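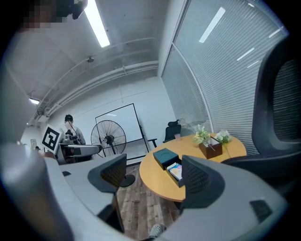

Findale's free transport scheme: where the money goes

The council's decision to extend free bus travel to all pupils over 16 has passed its second reading, but the funding behind it remains disputed. Arwel Wogan, who sat on the transport panel until December and left over the wording of the contract, argues that the scheme was costed on the wrong basis.

"The estimate was built on pass numbers," he says. "The operators bill by seat kilometre. Those are separate quantities and one can't be read off from the other."

The published estimate assumes 510 passes in the first year. Wogan does not dispute the figure. His objection is to the four rural routes, which run at a fixed cost whether or not a pupil boards. Under the present subsidy, that cost is shared between fares and the general fund. Once fares for the age group are removed, the general fund carries the whole of it.

"You can see it in table 4 of the officers' report, if you read the footnote. The fare income is taken out of one column and never put into another."

The ruling group has said that the gap will be met from the parking surplus. Wogan considers this lawful but unstable, as the surplus depends on charges at the Haltard car parks, which the same group promised to freeze before the election.

"They made both promises in the same leaflet. I raised it in the panel and was told the two budgets would be reconciled later. The minutes record that as a response. I would call it a deferral."

Asked whether he opposes free travel in principle, he says he voted for it at first reading and would do so again with an amended schedule. His amendment would have capped the council's liability per route and required a review after 23 weeks of operation. It was defeated without a recorded vote.

The contract itself takes effect on April 1, 2023. It contains a break clause, though only the operator may use it in the first year. Wogan had asked for the clause to apply to both parties.

"Legal advice was that the operator would not sign on those terms. We were not shown any letter from the operator saying so."

He does not intend to stand again in the Morris ward. He has submitted written questions on the parking surplus and expects replies before the next full council meeting.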